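1/ Short thread on limescale, following the questions I got in February about descaling. Our supply in Vestwood comes off chalk and the last report gave 176 mg/L as calcium carbonate. That counts as hard. Everything below assumes water in that range.

2/ Two kinds of hardness. Temporary hardness is calcium and magnesium bicarbonate, and it drops out as scale when you heat the water. Permanent hardness is mostly sulfates and chlorides, and it stays dissolved. Your kettle only cares about the first.

3/ Boiling drives off carbon dioxide, the bicarbonate turns to carbonate, and calcium carbonate is poorly soluble. It gets less soluble as the water warms, so it settles on the hottest surface first.

4/ Scale conducts heat badly. On a kettle this costs you very little per boil. On an immersion heater it shortens the life of the element, and that is where the money goes.

5/ Citric acid beats vinegar for this. No smell, cheap by the bag, stores dry. I use 30 g per liter, warm water, and leave it until the fizzing stops. Rinse twice.

6/ Don't boil the citric solution. Hot and concentrated, it can leave calcium citrate behind, a white deposit that is harder to shift than what you started with. Warm from the tap is enough.

7/ Lise Chisholm asked about the film on black tea. Same chemistry, more or less: calcium, carbonate and oxidized tea compounds at the surface. Filtered water reduces it. So does a squeeze of lemon, if you can stand that in tea.

8/ Glazed mugs hold a brown ring for the same reason. The tannins grip the mineral layer. Take the mineral off with acid and most of the stain goes with it - no scouring pad needed. Two mugs and a clear glass pitcher: 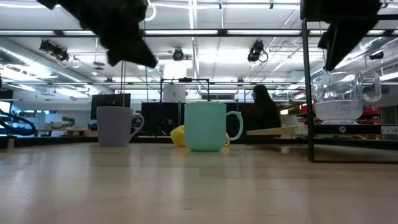 ## Part two: filters and softeners

9/ Jug filters use an ion exchange resin plus carbon. The resin takes up calcium and gives back hydrogen ions, so filtered water is slightly more acidic. Capacity depends on your hardness. I change mine after 82 liters, going by a drop test and ignoring the indicator on the lid.

10/ A salt softener swaps calcium for sodium across the whole house. Keep one unsoftened tap for drinking if anyone is on a low-sodium diet.

11/ Gervásio Vasconcelos wrote from Seixas to say he hasn't descaled in 8 years. He's on granite. Soft water, different problem: it can be acidic enough to pick up copper from old pipe.

12/ Magnetic clamps next. I have one on the cold feed and a bare length of pipe to compare it with. No numbers yet.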